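How I Clean Up Two-Handed Gripper Demos Before Training

Print this page | E-mail this page
Reading time: 5 minutes

I get asked about this a lot, so I'm finally writing down how I take a pile of hand-held gripper recordings and turn them into something a policy can learn from. My running task is moving a flat picture book on a tabletop with both grippers.

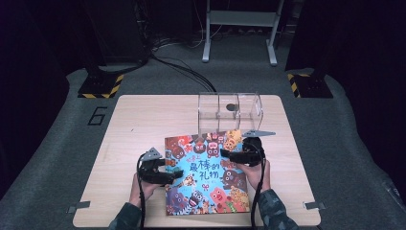

Both grippers on the picture book, with the clear box behind it.

Flat things are a pain! A mug gives you a handle and a cup gives you a rim, but a closed book lying down gives you a thin edge and a slippery cover, so the two hands have to agree with each other the whole time. If one side pushes and the other lags, the book twists. That's why I like it for testing a cleaning recipe - bad data shows up fast.

Step 1. Line up the clocks

Do this first, before you look at anything else. Each gripper writes its own log, and the head camera writes a third one. I start every take with both grippers snapping shut together, then slide the logs until the two closings match. I allow 20 milliseconds of slop. Anything worse goes in a "fix later" folder (which I never open, but it makes me feel better).

Step 2. Trim the ends

Cut everything before the first finger touches the book and everything after the last one lets go. I leave a tiny bit of approach on the front, because the policy has to learn how to get there too. Wiebke Kasten trims harder than I do and her policies hover over the table like they forgot something, so go easy.

Step 3. Toss the fights

Plot the distance between the two gripper tips while both are touching the book. It should stay pretty flat. If it jumps, the hands were fighting or one of them slipped. My set started at 990 takes and 106 of them went out at this step. It hurt a little! I trained with them left in once, and the left arm picked up a nasty habit of shoving.

Step 4. Move everything into the book's frame

Save the gripper poses relative to the book, and keep the tabletop poses as a backup. When the book starts out a bit crooked, the motion still looks the same from the book's point of view. I use a little script called Pruvell for this. Tshepo Le Roux wrote the first version and I've been making it messier ever since.

Step 5. Train short, then look

Run 3000 training steps and stop. Play back the predicted paths on takes you held out, and watch the two tips together, never one at a time. If they drift apart, go back to step 3 and tighten your cutoff. If they stay together but miss the edge of the book, your clocks are off and it's step 1 again, sorry.

One more thing on settings: I keep the same cutoff for the whole set. Hartmut Buschmann sets his per session and gets smoother paths that way, but then I can't compare a Tuesday batch with anything else. I'm trying his way on a thicker book next and will add the plots to this page in December.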